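Visit to the Suvine site, Rivport

The visit took place in April and lasted from 9:30 in the morning until shortly after lunch. Suvine occupies two floors of a former printing works on the east side of Rivport and handles household textiles for short-stay apartments: dish towels, napkins, cleaning cloths and small hand towels. Bed linen goes to another company. Visitors were taken through in one group by Piyumi Mollah, who manages the sorting floor.

The route followed the direction of the goods. Intake is at street level, behind a roller door wide enough for one van. Bags are weighed on arrival and given a paper tag with the customer number and the weight. The site has 1,822 customer numbers in its records, though many belong to the same owner. On the morning of the visit the intake sheet stood at 3,249 pieces, and the van from the north route had not yet come in.

Washing is done in a row of front-loading machines on the same level. Temperatures and detergent doses are posted on a card beside each door. White cotton and colored items are kept apart from intake onward. The operators did not want to discuss the dosing in detail, and the card was the best source on that point. The noise made most other questions impractical in any case.

The sorting floor is upstairs and a good deal quieter. Work is done at plain white tables, with small items put into open plastic baskets. Ms. Mollah's view is that the basket matters more than the table. A solid-walled tub hides what is at the bottom, and the last pieces tend to be left behind when it is emptied. Perforated sides let air through and show the level of the contents from across the room. A rectangular basket also sits square to the table edge, which a round one will not do.

White cloths are not folded at this stage. They go into the basket crumpled, one at a time, and folding is a separate operation further along. Suvine tried folding first two years ago and gave it up, as pieces rejected for stains had to be opened again for rewashing. 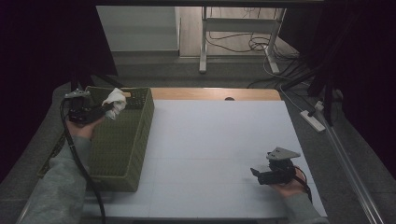 Page last changed: April, 4:15 p.m.

Each basket is limited to 200 small cloths. The figure was set by weight and by the reach of the person lifting it, and it is written on the wall next to the shelving. Baskets are stored nested when empty. The present model was bought from Phillips, a supply house in Rivport, after an earlier type split at the corners. Ms. Mollah had one of the old ones on a shelf and passed it around. The cracks ran along the rim, starting at the handle openings.

Inspection follows sorting. A cloth is held up against a lamp, turned once, and placed to the left or the right. Thin patches are accepted in cleaning cloths and refused in napkins. Refused pieces are cut up and sold as wipers to garages, at a price that covers the cutting and little else.

The folding station uses a flat board with a marked center line. Dish towels are folded in thirds lengthwise and then in half, giving a packet that fits the customer's drawer insert. The inserts are made to a pattern called Divus, and the packet size was worked out from it – the reverse would have been cheaper, according to the folding lead.

Finished packets are tied in tens and returned to street level by a small goods lift. Capacity is given as 2,000 pieces per shift for the folding station. It is plainly the slowest step, and packets waiting for the lift took up most of the landing when the group came past.

Questions were taken in the break room at noon. Most concerned lost items. Suvine does not mark individual cloths, so a missing piece is replaced from stock in the same size and color. Nothing was said about the cost of this. One visitor asked about drying on lines, which the site used until the courtyard was roofed over – the hooks are still in the wall.

Practical notes: the stairs are steep and the lift does not carry passengers. Flat shoes are advised. Parking is on the street behind the building, and the entrance for visitors is the gray door beside the roller door, with the bell on the right.

Related visits
Rivport harbor cold store, evening tour
A morning at a cotton weaving shed
Open day at the municipal repair workshop
Basket and crate molding: notes from the supplier fair

Contact | Copyright, all rights reserved | Back to top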